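# Dance party for a 10-year-old: hire someone or run it ourselves?

**Skye Mowat**

My daughter turns 10 in May and wants a dance party. We have the hall at Montes booked for a Saturday afternoon, two to five, and the deposit is paid, so the place is settled. What I can't work out is whether to pay for an instructor or do it ourselves with a speaker and a playlist.

There will be 20 kids if everyone comes. Most are from her class, plus a couple of cousins who are younger (six and seven). Five of the guests are boys, and I've been told by two of their moms that they "don't dance," though I've seen both of them at the school fair and they certainly do.

I have two quotes so far. One is from Plarisura, who want 600 for two hours with an instructor and an assistant. They bring their own sound and some lights, teach a routine, and the kids perform it for the parents at the end. The other is from a woman who teaches at a studio near us and would come on her own for less, but for one hour only, and we'd need to supply the music and a way to play it.

My husband thinks both are too much and that he can put a playlist together. He probably can. My worry is the three hours. We did a home disco when she was seven and it was over in 40 minutes, after which they all went outside and threw gravel.

Things I would like to know from people who have done this:

- Is two hours of dancing too long at this age?
- Do the kids who say they don't dance join in, or do they sit on the floor?
- When do you do the food?
- Do parents stay or drop off?

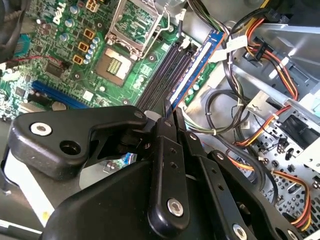 I would also like to keep the party bags simple this year. Last time I spent more on the bags than on the cake, and half of it was left on the chairs. If anyone has given out one decent thing and had it go over well, please say what it was.

---

**Jovita Contreras**

I've done three of these, two with an instructor and one without. I'd pay for the instructor if the budget allows, but I wouldn't buy the full two hours.

Ninety minutes is the longest I have seen a group that age hold together, and that was with a break in the middle. Ask Plarisura if they will do 90. Most of these outfits have a shorter package that isn't on the first sheet they send you. If they won't move, use the second hour for games. They usually know freeze dance, limbo, musical statues and so on, and it's easier for them to run those than for you, as the kids are already listening to them.

Here is how ours went, and it worked both times:

1. **First 20 minutes.** Arrivals, coats, presents on a table by the door. Music on low. Nobody is asked to do anything yet. Late families turn up during this part and don't miss much.
2. **Warm-up and first half of the routine.** Keep the song short and make sure it's one your daughter likes. Send the title to the instructor a couple of weeks ahead. Ours wanted a clean version and had to hunt for it.
3. **Food.** Put it in the middle. If you leave it to the end they get tired and cross, and if you do it first somebody feels sick. We had sandwiches, cut fruit, chips and water. No soda until the cake.
4. **Second half of the routine, then the performance.** Tell parents to be back 30 minutes before the finish so they can watch. Put that on the invitation in writing. If you just say it at drop-off, half of them will forget.
5. **Cake and free dancing.** Cake straight after the performance, then whatever they want until pickup.

On the boys: don't single them out and don't offer them something else to do. At our second party one mom brought a soccer ball "just in case," and we lost four kids to the parking lot. If dancing is the only thing going on, they'll drift in by the second song. One might not, and that's fine — let him work the lights or hand out water.

The six- and seven-year-olds will be harder work than the boys. The routine will be pitched at 10, and they will get lost. Ask the instructor to put them in the front row in the middle, where they can copy. It also looks good in the photos.

Parents: at 10, most drop off. I'd ask two to stay.

For the bags, we gave each kid one pair of bright socks, rolled up with a ribbon and a name tag. They put them on at the party and slid around in them for the last quarter hour. Check the floor first if you want to do that. Ours was polished wood and I did have to tell them to slow down.

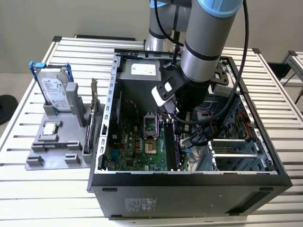 ### A few things to check with the hall

- **Noise limit.** Some halls have a cutoff switch that kills the outlets if the sound goes over a set level. Ask before you agree to anyone's sound system.
- **Setup time.** If you have it from two, does that mean the doors open at two or the guests can arrive at two? Plarisura will want half an hour to set up, and you don't want to pay them to stand outside.
- **Floor rules.** Ours didn't allow glitter, confetti or any kind of smoke machine. We found out on the day from a sign in the kitchen.
- **Chairs.** Stack them along one wall before anyone arrives, and leave enough out for grandparents.

Get the instructor's quote in an email with the start time, end time and what they're bringing. We had a mix-up over the speaker the first year and ended up running home for ours.

---

**Anas Rawashdeh**

We did it without an instructor for 12 kids and it was OK. My niece is 16 and dances, and she led it for 50 dollars and pizza. For 20 I think she would have struggled.

If your husband does the playlist, have him download it. The signal in our hall was terrible and the music kept stopping. Also turn off notifications on whatever is playing it.

Three hours is long. Could you start the party at 2:30 and use the first half hour to set up?

---

**Cosimo Lombardi**

Go for the studio teacher for one hour and save the money. Kids that age want to mess around with their friends. We had pass the parcel afterward and they liked that as much as the dancing, even though they all said they were too old for it.

No idea about party bags. We gave them a slice of cake in a napkin.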